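Columns > House & Kitchen > Give Up on Paper Towels

Give Up on Paper Towels, Keep a Rag Drawer

My mother-in-law came to stay in January and on her first morning she knocked over a full glass of orange juice, stood up and asked me where the paper towels were. I said we don't have any. She looked at me like I'd told her we don't have a toilet.

So I've been thinking about how to defend myself, and this column is the defense (Anoma, if you're reading, you are welcome back any time and the juice is forgotten). My opinion is that most homes would be happier with a drawer of ordinary cloths than with a roll on a stand. I know how that sounds. I'm going to try very hard not to be smug about it, and I should say right away that I didn't get here through virtue. I got here because I was mad about money.

A couple of years back I went through a whole year of grocery receipts, which I keep in a shoebox like an old man, and added up what we'd spent on paper towels. Two hundred and thirty-six dollars! For two adults and a dog! I had guessed maybe a third of that. We were buying the good ones too, the thick quilted kind, and I'd been tearing them off two sheets at a time to dry my hands. To dry my hands. There was a towel hanging on the oven door the whole time and I had walked right past it for years.

Now, the usual argument for cloth is about trees and landfills, and I don't disagree with it, I just don't think it moves many people at seven in the morning with coffee running toward the toaster. What moved me was that cloth is plain better at the job. An old cotton T-shirt cut into squares will take up a glass of juice in one go. You wring it out and go again. A paper towel soaks through right away and then you're pushing a wet lump around and reaching for the next one, and by the end you've got a little mountain of orange mush to carry across the kitchen with your other hand cupped under it.

My neighbor Percy Cabrera and I have been having a friendly fight about this over the fence ever since. His position is that paper is clean and rags are not. He worked in restaurants for a long time and he has seen some rags. And he's right, a rag that's been sitting in a sour heap by the sink for five days is a terrible thing. But that's an argument against leaving it there. You use it, you rinse it, you hang it over the faucet, and at the end of the day it goes in with the wash. I still wouldn't use one for raw chicken juice without sending it straight down to the machine afterward, and if you want to keep a single roll under the sink for chicken and for whatever the dog does at night, I won't come over and take it away from you.

The other thing Percy says is that it makes more laundry. I've really tried to notice this one and I can't. We already wash towels every Friday. A week of kitchen cloths makes a pile smaller than one pair of jeans.

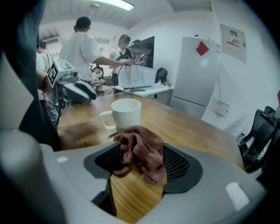
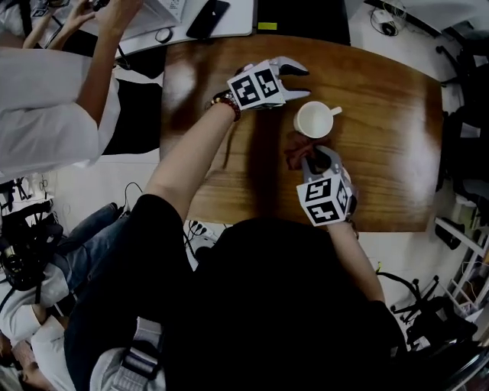 Wooden table, reddish cloth.

What I didn't expect is how much I'd have to say about which cloth. I was going to be so relaxed about it. I had my T-shirt squares and I was done. Then my friend Noemi gave me a stack of flour sack towels from a shop called Tanui, and I understood that I'd been living badly. They're thin, they dry fast on the hook, and they don't leave fuzz on glasses. After that I went a bit overboard and ordered a fancy waffle-weave set from Trinico that looked beautiful and for the first month just moved the water from one place to another. (Wash new ones several times before you judge them, hot, with no softener. Softener is what ruins them. I was so angry at those towels and it was my own fault.)

And please, buy dark colors, or at least buy some dark ones. I see these lovely kitchens online with white linen folded over everything and I wonder who's eating beets there. Tomato sauce, turmeric, red wine, coffee, all of it ends up on the cloth, and that's where it's supposed to be. A brown or brick or navy towel will just absorb your life without comment. The white ones in our drawer have stains I could name and date.

Which gets to the real hurdle, I think, and it isn't laundry or germs. A lot of us were raised to think of a good towel as something to protect. My grandmother had a linen tea towel with a map of the coast on it and it hung on the wall with two thumbtacks. In her house you'd have been in serious trouble for wiping up gravy with it. So you get people with a drawer full of perfectly nice cloths, gifts mostly, still folded with the ribbon on, and they're tearing off paper to keep from getting them dirty. Erasto Gachanja from my Saturday soccer game told me he owns eleven dish towels and uses one. The other ten are for guests. I asked him what the guests do with them and he had to think about it.

Use them! Take the ribbon off and wipe down the stove. The worst that can happen is that it gets ugly, and then it moves down in the world, from dishes to counters to floors to the dog to the bucket in the garage where I keep the ones for bike chains. I find that so satisfying, following one towel all the way down. There's one out there now that started life as a wedding present.

I'll give the paper people this much: the switch is annoying at first. For a week or two your hand goes to where the roll used to be. We cleared the stand off the counter completely, because leaving it there empty was just sad, and put the cloths in the top drawer next to the stove. It has to be the top drawer. We tried a basket in the pantry first and no one walked that far with a dripping elbow. Move the takeout menus, move the batteries, move that thing with the tangled chargers, and give the rags the best spot in the kitchen.

As for my mother-in-law, she stayed for nine days. She used the cloths, with remarks. When she'd gone I found she'd refolded the entire drawer into thirds, dish towels on the left and rags on the right, and I've kept it that way, more or less, except that the bike rag keeps finding its way back in.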